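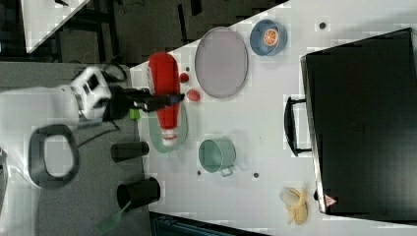

Play food

Play food is the general name for toy versions of things to eat, made for use in pretend cooking, shopping and serving. It is usually kept and played with alongside small kitchenware such as plates, bowls, cups and colanders, which may be toys themselves or ordinary household pieces. The term covers single items (a banana, a strawberry, a bottle of sauce) as well as boxed sets. Play food is found in homes, nurseries, playgroups, speech therapy rooms and language classes, where the same pieces may serve quite different purposes.

Types

Fruit and vegetables make up the largest group. Bananas, strawberries, oranges, carrots and tomatoes appear in nearly all sets, mainly because their shapes and colours are easy for a young child to tell apart. Fruit may be shown whole, halved or partly peeled. A halved orange is a common choice, as the segments make it plain what it is even when the piece is small.

Bread, eggs, cheese, cakes and biscuits form a second group. Meat and fish are sold too, though many nurseries leave them out of their boxes.

Packaged goods form a third group. They include tins, cartons, jars and squeeze bottles, and they imitate the container more than the food inside it. Ketchup is among the most popular, with its red body and pale cap. Packaged goods are much used in pretend shops, where a label gives children something to read or to pretend to read.

Kitchenware

The kitchenware used with play food is often simple. Plates and trays are round or oval, bowls are shallow enough for small hands, and mugs have a single handle. Matching colours are common, and a mug and colander in the same mint green may be sold as part of one range. Lavender, pale blue and cream are also usual. Older sets tended towards enamelled tin in red, white and blue.

A colander is one of the more useful pieces. Fruit can be "washed" in it and carried to the table, and it doubles as a basket when the game turns to shopping. Larger items such as ovens, hobs and sinks are normally counted as play kitchens and not as kitchenware, although small toasters and kettles are often put with the plates and cups.

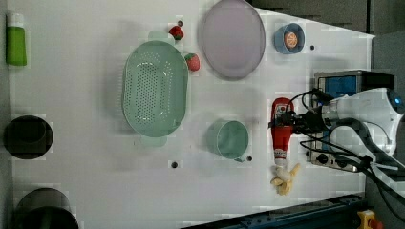
Materials

Wood was the usual material for play food until moulded plastic became cheap. Wooden pieces are turned or cut to shape and painted. They last well but the paint chips at the edges, and leaves and stalks break off.

Plastic may be hard and hollow or soft and slightly rubbery. It can be washed in a bowl of warm water, and for this reason most nurseries prefer it. Thin hollow pieces split along the seam if they are stepped on.

Felt play food is sewn from flat pieces and filled with wadding. It is light, makes no noise when dropped and can be made at home. A felt fruit of ordinary size needs very little cloth. Bottles and jars are more difficult, as the sides have to stay upright, and makers often put a firmer core inside or pack the filling tightly towards the base. Details are worked in thread or cut from felt in another colour and sewn on. On a ketchup bottle the red body is plain and the label carries nearly all the work: a sewn-on patch with a green border, a round red tomato in satin stitch and the words in black capitals. 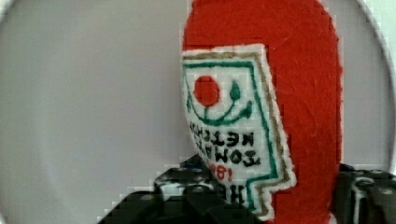 Machine embroidery gives the cleanest lettering, but hand-stitched labels are common on home-made pieces, usually in backstitch with two strands of thread. Felt becomes fuzzy with handling. The surface can be shaved with a fabric comb, with care taken around the stitching. Most felt pieces can be wiped but not soaked, as some red and dark green felts lose their dye in water.

Makers and collections

The toy firm Lorente sold a boxed set of 12 painted wooden foods, which was copied by several smaller workshops. Its strawberries had separate green tops that were glued on by hand, and sets with all the tops in place are now hard to find. Davard, a later firm, worked mainly in felt and sold both finished pieces and kits with the parts ready cut. The Davard sauce bottles came in red and yellow, and the instructions for the kits ran to a single folded sheet.

The toy museum at Irkton holds 500 pieces of play food, most of them in wood or tin. A smaller group of felt items came from a sewing circle in Plaltamwood, whose members made them for local playgroups. Part of the Plaltamwood group is on show from June each year, laid out by meal.

Use in play

Younger children generally carry, stack and pour. Tipping fruit from a bowl into a colander and back again may take up a whole session, with no cooking involved. Later the play takes on an order: food is fetched, prepared, put on a plate and handed to someone. Sauce bottles tend to come in at the end of this, when the meal is served.
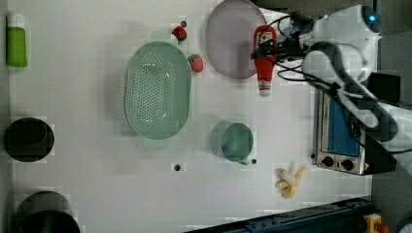
Older children add prices, menus and rules of their own, and the same strawberry may be sold, washed, eaten and returned to the shop several times in an afternoon. In language classes, play food is used to practise nouns, colours and words of place, such as "the banana is next to the mug" or "put the strawberry on the plate". Mixing toy pieces with real plates and mugs is common in this setting.

Care and storage

Plastic pieces are washed in warm soapy water and left to drain. Wooden pieces are wiped with a damp cloth and dried straight away. Felt is brushed, and loose threads are trimmed close to the surface.

Open trays or shallow boxes are generally used for storage, as small fruit sinks to the bottom of a deep basket. Bottles and cartons are kept upright where the shelf allows it. Felt should be stored dry and away from strong light, which fades red more quickly than other colours.

See also

Doll's house food
Play kitchen
Toy shop (pretend play)
Felt craft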